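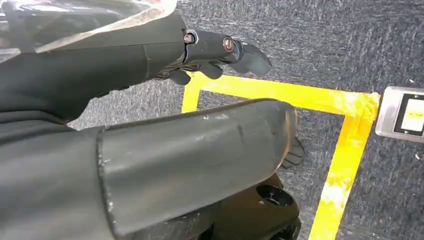
4.2 What changed for the desk staff

Setup at Urkstead, short version. One robot, one taped area on the carpet, one operator desk with a sorting tray. Trial ran 30 days on the Kondport software. Staff worked in pairs, 2 per shift, 7 people in all.

Biggest change: sitting. Before the trial the packing clerks walked parts between desks most of the day. Now the job is mostly a tablet and a tray, with the arm reaching in from the side.

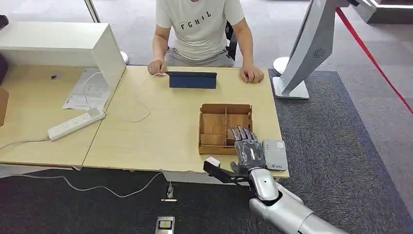

Less walking, more waiting. Several clerks said the waiting was the tiring part, becuase you can't really start anything else. Ayuba Amoah kept the shift notes and logged the same complaint from both pairs that worked late. Paper forms did not go away either (we expected them to).

Floor space too. The tape was meant as a keep-out line, but in the notes its treated more like a work zone, and people stepped over it to get to the wall side. Gosville used the same layout and reported no such habit. Different room, so hard to compare.

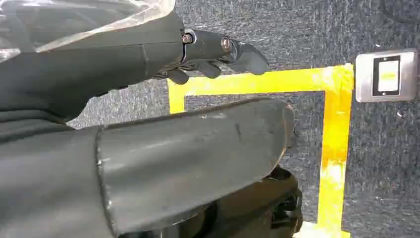
Figure 3. Arm and gripper over the carpet, with the yellow tape outline and the metal plate to its right.

Pay grades were unchanged at both sites. Training hours: see Section 5.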